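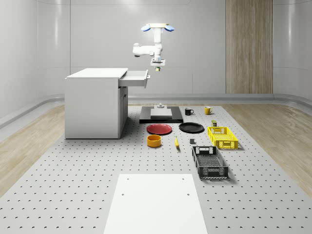 Kalkidan Gebreyes
타공 패턴의 모아레는 샘플 수로 해결할 문제가 아닙니다. 픽셀당 샘플을 900까지 올려도 최종 출력 크기에서 구멍 간격이 2픽셀 밑으로 내려가면 무늬는 남습니다. 재구성 필터부터 확인하세요. Lullum 기본값은 박스 필터라 이런 반복 패턴에 제일 약합니다.

무광백색 2026.12.06.
필터는 블랙먼-해리스로 바꿔 놓은 상태입니다. 폭 1.5. 원본 해상도에서는 멀쩡하고 웹용으로 줄일 때만 생깁니다. 축소는 Gollero에서 바이큐빅으로 합니다.

mesh_owl
그러면 렌더러 문제가 아니라 축소 쪽입니다. 바이큐빅은 절반 이하로 줄일 때 프리필터가 없는 구현이 많고 Gollero도 7월 빌드까지는 없었습니다. 선형 공간에서 줄이는지도 보세요. sRGB 값 그대로 평균 내면 밝은 판에 뚫린 어두운 구멍이 실제보다 진하게 나옵니다.

Kalkidan Gebreyes
선형 변환은 동의하는데 필터 폭 1.5는 좁습니다. 반복 패턴이면 2.0 이상 줘야 합니다.

mesh_owl
2.0이면 가는 글자와 눈금이 뭉개집니다. 제품 컷에서는 손해가 더 큽니다. 원본은 날카롭게 두고 축소 단계에서 처리하는 게 맞습니다.

무광백색
선형으로 바꾸니 구멍 농도는 잡혔습니다. 감사합니다. 남은 건 흰색 계조입니다. 알베도를 얼마로 두시나요? 지금은 0.95입니다. 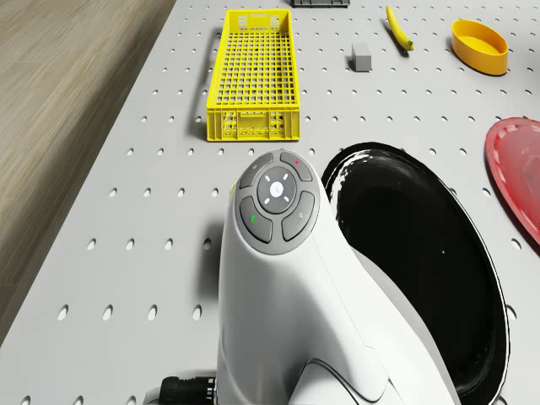
흰색 하우징과 회색 조작부

Mwakyusa
0.95는 과합니다. 현실의 흰 도장면은 0.8 안팎이고, 0.9를 넘기면 반사 횟수를 아무리 늘려도 빛이 안 빠져서 음영이 평평해집니다. 8비트 sRGB로 치면 228 정도가 상한이라고 봅니다. 조명은 건드리지 말고 재질부터 내리세요.

흐린유리
228은 감마 적용된 값이죠? 선형으로는 0.77입니다. 입력 칸이 선형인지 확인 안 하고 0.89를 그대로 넣는 분들이 있어서 적어 둡니다.

Mwakyusa
감마 적용된 값 맞습니다. 선형 입력이면 0.77 넣으시면 됩니다.

mesh_owl
알베도보다 톤매핑이 먼저 아닌가요. 숄더가 짧은 커브를 쓰면 0.77이어도 하이라이트 근처는 다 붙습니다. Clilmont 커브는 중간톤 대비가 강해서 흰 물체 위주 장면에는 안 맞습니다.

Mwakyusa
커브로 가리면 다른 조명에서 다시 터집니다. 순서는 재질, 노출, 커브입니다.

무광백색
두 분 의견 다 시험해 봤습니다. 환경은 동일하고 노출 고정, 반사 횟수는 8입니다. 알베도 0.77에 Clilmont 커브 그대로 둔 쪽은 음영이 살아났고, 0.95에 커브만 바꾼 쪽은 하이라이트만 회색으로 눌렸습니다. 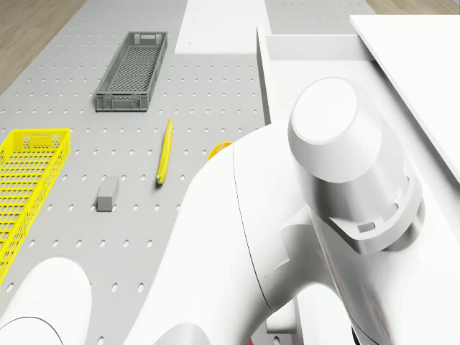 렌더 시간도 차이가 있습니다. 같은 노이즈 기준에서 0.95일 때 130초 걸리던 게 0.77에서는 더 빨리 수렴했습니다. 간접광 경로가 일찍 끊겨서 그런 듯합니다. 러시안 룰렛 시작 깊이는 3으로 뒀습니다.

흐린유리
3이면 구석진 곳에 노이즈가 남을 겁니다. 5로 올리고 다시 재 보세요.

mesh_owl
결과는 인정합니다. 다만 커브를 안 건드린 조건에서 숄더 구간 히스토그램도 올려 주시면 좋겠습니다. 눈으로 본 음영만으로는 계조가 붙었는지 판단이 안 됩니다.

무광백색
5로 다시 돌리는 중입니다. 히스토그램은 16비트 EXR 기준으로 뽑겠습니다.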